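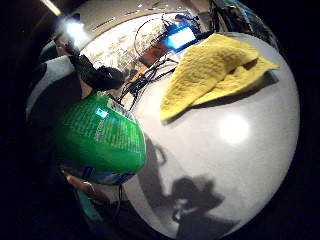 Valerian tincture vs tea, is the tincture worth it?

plaltside_jo
Been on valerian root tea for sleep since September. Works ok but tastes like old socks. Firkilton Herbs has a 140 mL tincture for $37. Anyone switched?

mudgee37
Switched, never went back. Few drops in juice, done. Still stinks tho

Sunee Klinhom
Not sold on tinctures. Mostly you're paying for alcohol. Dried root, long steep, lid ON. Bit of licorice for flavour.

mudgee37
Licorice every night is no good if your blood pressure's up. Peppermint does teh same job

Sunee Klinhom
Fair. Small bit only. Still say tea.

vanitz_gardener
I grow it. Dug the roots last autumn, dried them in the shed, neighbour's cat went mental. My own tincture is in vodka, six weeks, shake when I remember. Stuff today:

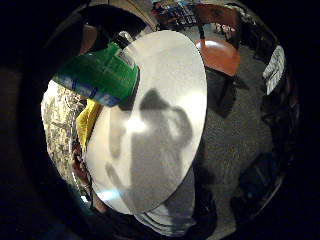 Green bottle, blue label, bit of foil

plaltside_jo
Six weeks! No patience for that. Does anyone find it makes them groggy next morning?

mudgee37
Yep if I take it after 11. Earlier is fine

Sunee Klinhom
Ask your pharmacist first if your on anything else. Seriously

plaltside_jo
Will do. Getting the small one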